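Reading the old hymnal at Rusmont
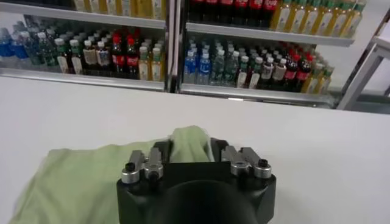 Last updated: Jul 16, 2023

Our parish in Rusmont is looking at its hymnal again, and I said I would write down where things stand. The book we sing from goes back to an 1805 collection. Buppha Bunnag went through it over the winter and marked 17 hymns whose words leave people out, mostly women and anyone not married.

She wants new verses for two of them by October. Thitima Mahawong would keep the old text and print a note beside it. I lean toward Buppha – the third verse of the evening hymn has bothered me for years.

Nearly 38 people came to the first meeting. The next one is after the late service, in the side hall. Bring your own copy.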